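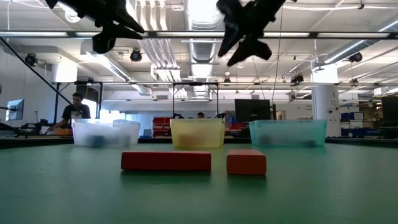 Workshop Tips: Setting Up a Table for Two-Arm Sorting Trials

These notes come out of the bin-sorting study at Plavalbridge, where a policy trained from demonstrations puts blocks into bins with two arms. Most of what moved our success rate had little to do with the model. It was housekeeping, and it will carry over to any bench where you collect demonstrations and test on the same table.

Keep the bins where they are

Line the bins up along the far edge and leave the middle of the table for the blocks. Mark the bin corners on the underside of the table edge or on a paper template you can lift away. Tape on the top surface shows up in the camera view, and the policy will learn to use it. We trained one version with tape and one without. The taped version scored well until Toàn Hoàng peeled the tape off, and then it reached short of the bins.

Translucent bins are worth a second thought. Whatever is inside shows through the front wall, so a bin with something in it looks different from an empty one. Record demonstrations with both, or empty the bins before every trial. We chose to record both.

Vary the blocks on purpose

People put blocks down the same way without noticing. Kiều Vi went back through our first set of 100 demonstrations and found that nearly all of them had the long side of the block square to the table edge. The policy failed on anything turned. For the second set she printed cards with a start position and an angle, and the operator drew one before each run. Trials on turned blocks went from 38 percent to 60 percent with the same number of demonstrations.

Close pairs need their own cards. With two blocks side by side and only a narrow gap, a finger has little room to go down between them. Include some runs where the operator pushes one block aside first – the policy picked this up from a small number of examples.

Start the arms high

Park both grippers well above the table between runs, open and empty. It gives the camera a clear look at the blocks and leaves room for a hand to reset them. Stop the arms before you reach in.

Watch the light

Glossy tops reflect the blocks and any window nearby. Wipe the table with a damp cloth and dry it fully, or streaks will show. Light scratches did no harm in our tests. Daylight did: morning and late afternoon runs differed enough that we now collect in both. If you can only do one, note the time on the log sheet.

Write down the failures

Score each trial as it ends. Boonmee Petchrat uses four columns:

Card number
Which arm went first
Where the block ended up
Anything touched by hand

The last column matters most when you compare two methods. In August we threw out 44 trials with a nudged block and no note of who had nudged it.

Cables

Check that nothing loose can swing into the arms at full reach. Move each arm slowly through its range once at the start of a session and look up while you do it.

The card templates and blank log sheet are in the Ollent folder. Ask Despina Gavrilă for access.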